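Notes from the January house meeting, Cairns building

I said I'd type these up, so blame me for the spelling. We got going at ten past six, once Ragnvald had found enough chairs. Present: Catherine Buchanan (chair), Ragnvald Solberg, Lemlem Seyoum, Blair Imrie and me, Fiona Pollock. Last month's notes were agreed, apart from Blair's surname, which I'd spelt wrong twice (sorry, Blair!).

Walls and paint. We all like the pale grey and want to carry it on down the corridor. Gadero have quoted 1,495 for the lot, two coats, and Catherine will ask if that covers the skirting. Lemlem would have liked something warmer but says she can live with it.

The white table. It stays where it is, against my vote -- I still think it would be better nearer the window. We did agree that it gets wiped down at the end of each day and that mugs live in the kitchen. 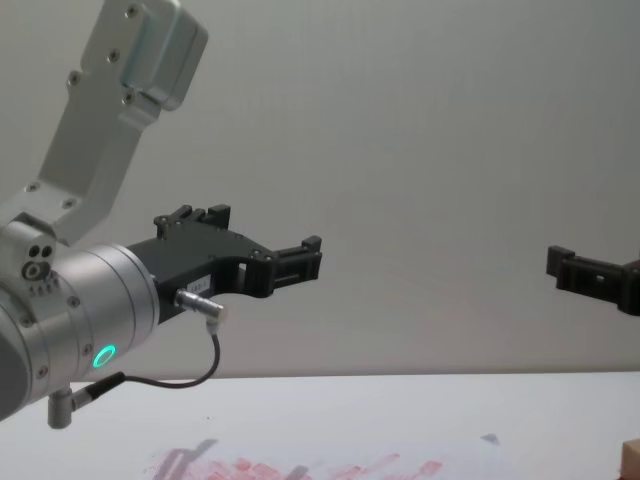
No shelves on the grey wall for now. Ragnvald prefers it plain and so do I, and Blair's noticeboard can go by the door instead. He's getting a price for cork.

Money. We have 2,813 in the room budget, and nearly 1,800 of it is spoken for if the corridor goes ahead and we buy the blinds. Lemlem to check the blinds are the 38 mm slats this time.

Any other business: the kitchen tap drips again. Blair will have a look before he rings anyone.

Finished at seven. Next one is in February, same time, and Catherine is bringing the biscuits.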